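Garnton Sump Controller, Model S
Section 4: Setting the float levels and testing the discharge line

Read Section 3 before starting. The pump must already be seated in the pit and the check valve fitted. Work in this section requires a tape measure, a flat screwdriver, the two hose clamps from the fittings bag and a bucket.

CAUTION: Disconnect the pump and the controller from the power supply before reaching into the pit. Switching the controller to OFF does not isolate the pump.

4.1 Positioning the floats

The controller uses two floats. The lower float (gray cable) starts and stops the pump. The upper float (red cable) sounds the alarm. Both are held on the float rod by sliding collars.

1. Clamp the float rod to the discharge pipe. The foot of the rod must rest on the pit floor.
2. Loosen the collar on the gray cable and set it 7 inches above the pit floor. Tighten the collar screw.
3. Set the collar on the red cable 13 inches above the pit floor. Tighten the collar screw.
4. Swing each float through its full travel by hand. It must not touch the pit wall, the pump body or the other cable.
5. Tie the slack cable to the discharge pipe above the upper collar.

Note: In pits less than 18 inches across, use the short tether position marked S on each collar. The long position lets the float catch on the wall.
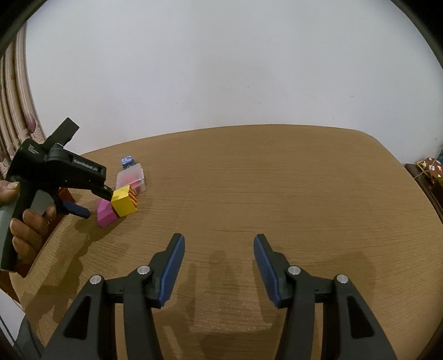
Collar screws are brass and strip easily. Turn them until the collar no longer slides under firm hand pressure, then stop. Replacement collars are sold in pairs under the Statness name and fit all Garnton rods with a round section. Square rods from the earlier Model R take a different collar – see the parts list in Section 9.

4.2 Connecting the cables

1. Remove the terminal cover from the underside of the controller.
2. Feed the gray cable through the left gland and the red cable through the right gland.
3. Push each plug into its socket until it clicks.
4. Tighten both glands and refit the cover.

Do not shorten the float cables. If a longer run is needed, use the Dovside extension lead and keep the joint outside the pit.

4.3 Testing

1. Restore power. The green lamp lights and the controller runs a self-check.
2. Turn the selector to AUTO.
3. Pour water into the pit until the lower float lifts. The pump should start.
4. Check every joint on the discharge line while the pump is running. Tighten the hose clamps if there is any drip.
5. Stop adding water. The pump should switch off once the lower float drops.
6. Lift the upper float by hand, using a dry stick or a length of pipe. The alarm should sound until the float is released.

CAUTION: Do not run the pump dry. If the pump has not stopped when the water reaches the intake screen, turn the selector to OFF, disconnect the power and repeat 4.1.

If the pump hums but no water moves, check that the arrow on the check valve points away from the pump. If the valve is the right way around, see "Air lock" in Section 7.

4.4 Repeat tests

Test the alarm monthly and the complete system each May. The controller counts pump starts and lights the amber service lamp after 200 starts. To clear the lamp, clean the intake screen, then hold RESET until the lamp goes out. Resetting the lamp does not change the float settings.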